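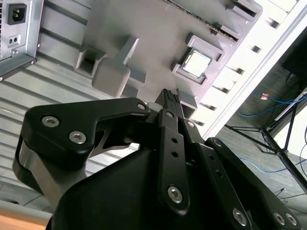
Photo: Violeta Palma / Brarside Institute

Changes to the Tuition Assistance Program

May 2020

The Office of Staff Development has revised the rules for tuition assistance. The new rules apply to all regular employees who have completed one year of service, including those at the Codulia site, who were previously covered by a separate plan.

Employees may now claim up to eight credit hours per term. Courses must be approved by a supervisor before registration, and a grade report must reach the office within four weeks of the end of the term. Evening and online courses are treated alike. Books, parking and late fees remain the responsibility of the employee.

Requests submitted in March under the former rules will be honored as filed - no new form is needed. In that round the office received 98 requests. Applicants who have not yet had a reply should write to Fikri Nair, who has taken over the program from Firdevs Kahraman.

Forms are available on the staff pages under Benefits. Paper copies may be requested from the front desk.

We use cookies to improve your experience on this site. By continuing to browse, you accept our cookie policy. Accept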